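The Grosa arm kit from Wallner has been running in my front room since September, and the key-hanging task is the one I keep going back to. Pegboards are easy. A small adhesive hook on a marble-patterned board is a fairer test, and a bunch of keys never hangs the same way twice.

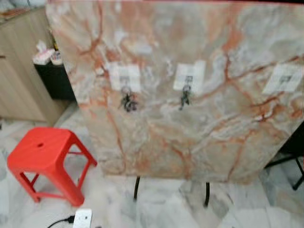

Placement is set in the Vuvarar control software, which ships with the kit. Default approach speed is 60 mm/s. I dropped it to 27 near the hook and left the rest of the path alone. The ring needs 2 mm of clearance over the hook tip, and the stock calibration doesn't hold that for a full evening. I recalibrate before each session.
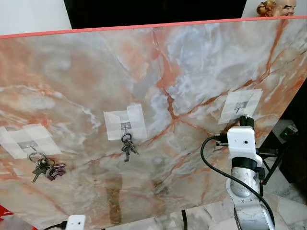 Can it run without the paid plan?
The basic motion tools work offline with no account. Logging and replay need the Gidham subscription.

Build quality is fine. Cable routing is the weak point, with too much slack at the wrist and only one clip supplied. The manual gives 3000 cycles for the finger pads and doesn't say at what grip force. Support took until Thursday to answer that and sent me the same page of the manual.
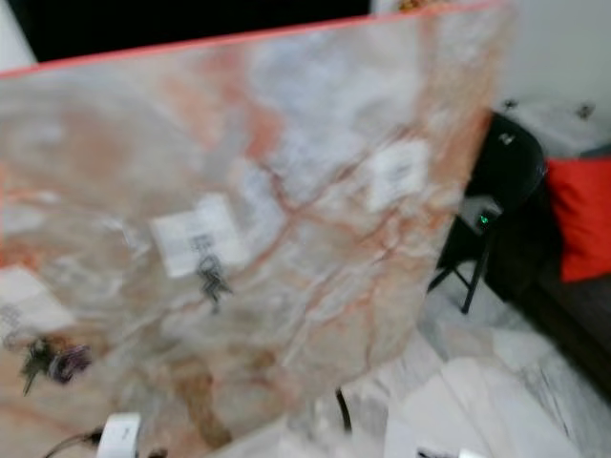 Keys on the marble-patterned surface, blurred.

Next up is the firmware update, then the same task with a heavier ring.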